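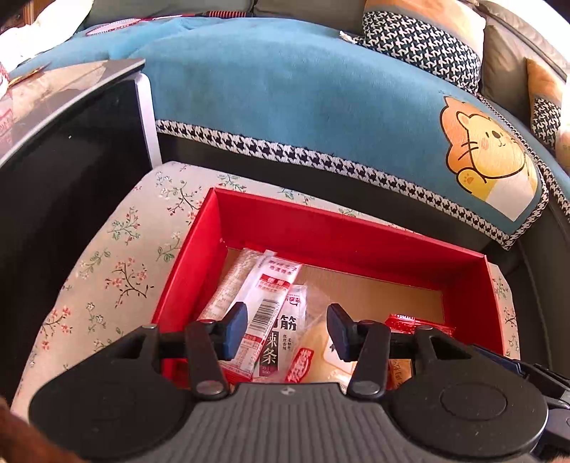
Home News Wildlife Places Get Involved Contact

Otters Are Back on the Telden

River otters are living on the upper Telden again, and this time they have young! A female and two pups were spotted in January in the reed beds below Hesine, swimming in a line along the bank just after first light.

Zawadi Odera, the wildlife ranger for the Hesine stretch, had been finding tracks and fish scales on the mud for weeks before she got a proper look at the animals. "I heard them first," she said. "The pups have this high, sharp whistle when they lose sight of their mother, and it carries right across the water. I stood there with cold feet and a huge grin."

Otters were once a common sight here, but the last confirmed record on this part of the river was in 2000. Adults have passed through now and then, mostly young males coming up from Sindum Lake, and none of them stayed for long. A family is wonderful news, as otter mothers are picky about where they raise pups. They want deep cover, quiet banks and plenty of fish within a short swim.

The den is thought to be under the roots of an old willow, and its exact spot is being kept private. Pups stay inside for their first couple of months and have to be coaxed into the water, sometimes dragged in by the scruff, even though they grow up to be such superb swimmers. Their thick underfur traps air and keeps the skin dry on long dives after crayfish and small fish.

The river path stays open between Hesine and Degefa bridge, but walkers are asked to keep dogs on a leash along the 500 yards beside the reeds. Early morning is the best time to look, and the raised bank at the Degefa end has a lovely long view over the water. Watch for a trail of bubbles, then a flat brown head! Sightings can be left at the ranger station in Hesine, which is open until 5 p.m.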